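How do I get white haze off matt floor tiles?
Asked by Danuta Sobczak in Cleaning & Home
Viewed 3,143 times

We had the back room tiled in April and the floor has looked like the inside of a kettle ever since. I mop, it looks lovely for as long as it takes to put the mop away, then a pale film comes back. So far I have tried washing-up liquid, white vinegar and swearing. The tiler says it will "walk off". I have walked on it a great deal. Porcelain, matt, pale grout. What now?

2 answers

Gangadharan Joseph
Top answer
That's grout haze, and your tiler knows it. Washing-up liquid leaves a film of its own, so you may now have two layers to enjoy.

Get a proper grout haze remover (the acidic sort, from any tile shop) and check the label says it suits porcelain. Wet the floor with plain water first so the grout doesn't drink the acid. Do a patch behind the door. Work in small areas, leave it for as long as the bottle says, scrub with a white nylon pad, then rinse twice and change the bucket each time. Gloves on, windows open, and keep it well away from bleach. If you have any marble or limestone in there, stop reading and ring the shop.

I did our hall in Brurkcombe this way. It took 2 goes and most of an afternoon, and my knees have lodged a complaint.

After that, hardly any cleaner in the mop water. The capful on the bottle is what the manufacturer would like you to buy.

3 comments
Danuta Sobczak: First go done, huge difference by the door. Less so where I got bored.
Bronisława Wróbel: Seconding the two rinses. I skipped one and had to start again.
Danuta Sobczak: Noted, with dread.

Dumisani Moodley
Steam mop. Had tiles for 7 years, never a problem. While you're at it do the furniture too, no point having a clean floor with a dusty stand in the middle of it. Cloth, bit of water, job done. 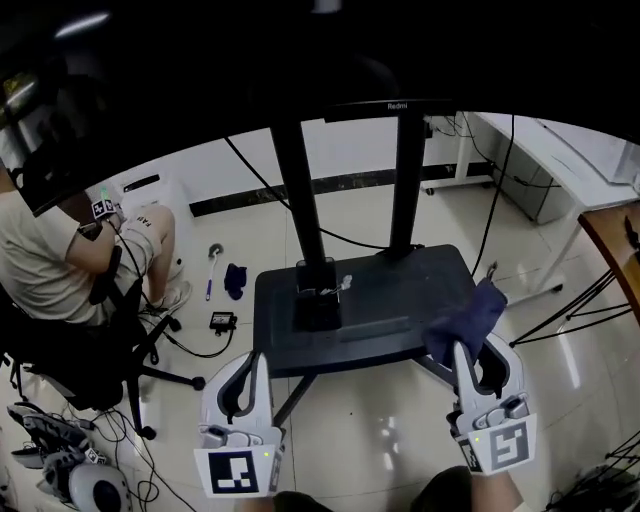 Dark cloth, black stand, tiled floor.

1 comment
Gangadharan Joseph: Steam won't shift cement, Dumisani. Agree about the dust.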